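Snack corner: the shrinking packet

Anyone who buys biscuits will have noticed that the packets have been growing shy. The wrapper stays the same size, the price goes up a little, and the thing inside retreats towards the middle as if it had heard bad news. After last July's item on tea bags, several of you asked me to look into it, and I have given up a good many evenings and one belt hole to do so.

My main complaint is with the multipack. Virell used to sell its cheese crackers in one honest sleeve, which you opened and then finished, standing up, by the fridge. Now the same crackers come in little bags of 2, inside a bigger bag, inside a box. The box says "perfect for sharing". I have lived with my family for a long time and can report that we were managing not to share perfectly well before.

I will admit that the small packet has its friends. It keeps the damp out, it goes in a coat pocket, and a bowlful looks generous when people come round, even if half of what you are offering them is air. Rice crackers do especially well out of this. They snap if you look at them sternly, and a bag each seems to save a few.

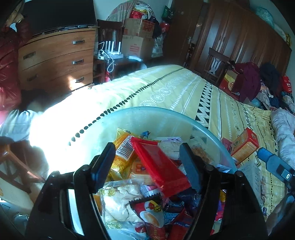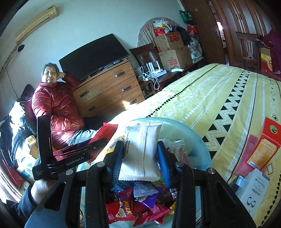
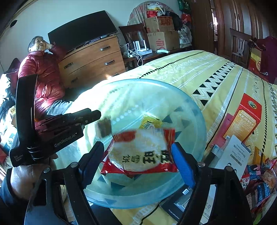 Small packets, heaped up for general grazing.

Duván Arboleda writes that I am being unfair, and that in his house the single wrapper is the only thing standing between a box of Prulard wafers and total collapse. With an open sleeve, he says, everybody takes "just the one" until it has gone. With wrappers there is rustling, and rustling can be heard from upstairs. He would also like it known that the Halász poppy seed biscuit has not shrunk at all, and was always that small.

I take the point about the rustling. I am less sure about the poppy seed biscuit, having a clear memory of needing both hands for one, though I was six at the time.

Raston, meanwhile, has brought out a "family" tin weighing 900 grams, and I gather a fair part of that is tin. If you have bought one, please write in and say what was at the bottom. Mine had a layer of corrugated paper -- two layers, in fact -- and a leaflet about the other tins.

Next time: soup, and why the ring pull comes off before the lid does.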